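En defensa de la taza fea

Llevo años defendiendo en las sobremesas una idea que a casi todo el mundo le parece una manía, y es que en una casa hace falta al menos una taza sin gracia. Me refiero a la blanca, lisa o casi lisa, la que no trajimos de ningún viaje y a la que no le tenemos miedo.

En mi armario conviven 8 tazas bonitas, y confieso que las quiero a todas. Hay una de Brukstead con el esmalte tan delicado que la friego con la punta de los dedos, y otra de la marca Pliken que me costó más de lo que pienso reconocer aquí. Pero a las siete de la mañana, con los ojos medio cerrados, la mano se me va sola a la blanca – y la mano, a esas horas, sabe mucho.

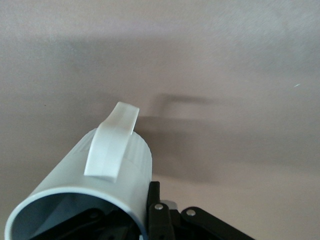
Taza blanca, con el asa en forma de lazo y unas estrías finas en un costado.

Las estrías me parecen un acierto enorme, por cierto. Los dedos agradecen tener algo donde apoyarse, y un borde grueso siempre me ha resultado más amable que esos filos de porcelana finísima con los que uno bebe como pidiendo permiso.

Me dirán que exagero, que una taza es una taza. Puede ser. Yo solo sé que en mi casa se toman unos 700 cafés al año y que casi todos pasan por la misma, mientras las guapas esperan en el estante de arriba a que venga alguna visita. Este mes de mayo les he quitado el polvo, pobrecitas, y luego me he puesto el café en la de siempre.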